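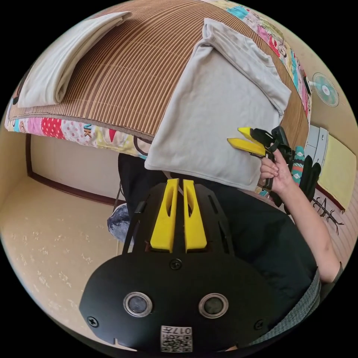 Summer bedding is supposed to be less work than winter bedding, and in my house it has never been. You trade one fat comforter for a stack of thin things that slide off each other all night. A bamboo mat on the bed, the brown striped kind with narrow slats, is the best answer I know to a bedroom that holds its heat until 3 a.m., but it does make folding laundry up there a small sport. Cotton has nothing to grip. A folded sheet will sit quietly toward the back, while anything gray and floppy left near the front ends up hanging over the side with one corner flipped back on itself, like it's checking whether you're still watching.

So work from the back. Put finished piles against the wall and keep only the piece you're folding near you. Sheets first, while you still care. Pillowcases in half the long way, then in thirds. Shirts last, face down, sleeves in.

Wipe the mat with a wrung-out cloth along the slats, never across, unless you enjoy picking lint out of 200 little grooves. Let it air for an hour before anything goes back on top. Mine gets this every 7 days in July, or so I tell my sister.

Come November, roll it up with the slats running the same way as the roll. Fold it against them and you'll own two smaller mats. Tie it in two places with old pillowcase strips and stand it in the closet, where it will fall on you about once a month.

Kai Brandes
Friday, July 30, 2021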